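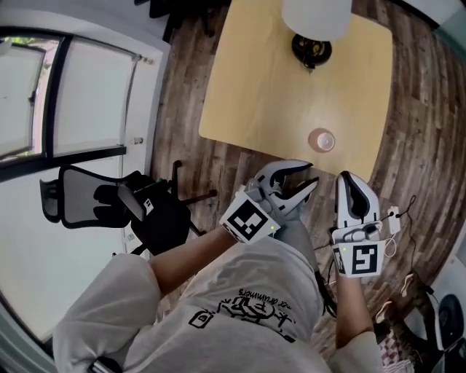 Hand-Held Gripper Recording: Frequently Asked Questions

The answers on this page apply to all operators and site supervisors working under the Stastari Code of Practice. They replace the guidance issued in March.

Who must follow the Code?
Any person who records tasks with hand-held grippers for Plastberg or for one of its partners, including those who work in homes or offices. Supervisors must read it in full before a first session.

How many grippers does an operator hold?
Two, one in each hand. Single-handed recording is allowed only where the task sheet says so.

May the marker blocks be covered or cleaned during a session?
They may not be covered at any time. Sleeves should be kept clear of the printed patterns. A block may be wiped with a dry cloth between recordings. If a block has moved on its mount, stop and report it to the supervisor.

What should be checked before recording starts?
The operator should confirm that the indicator light on each gripper is lit, that the fingers open and close fully, and that the cable has enough slack to reach every part of the work area. Loose cable on the floor must be kept away from the feet and from chair castors.

Are there rules on clothing?
Footwear is set by the site. Long sleeves are permitted if they stay above the wrist. Jewellery on the hands must be removed.

May furniture be moved?
Yes, but only before the first recording. Lamps, chairs and tables should then stay where they are until the session ends. Cups used in a task must be empty unless the task sheet calls for liquid.

How long may an operator work without a break?
No longer than 47 minutes. The break is taken away from the work area, with both grippers set down.

How long are session records kept?
For 600 days, after which they are deleted by the Ukus archive service. Operators may ask for a copy of their own session log during that time.

Where should faults be reported?
Faults are entered in the Meng register on the day they are found. A faulty gripper must be labelled and may not be used again until the entry has been closed.

Page last reviewed: Tue 13 December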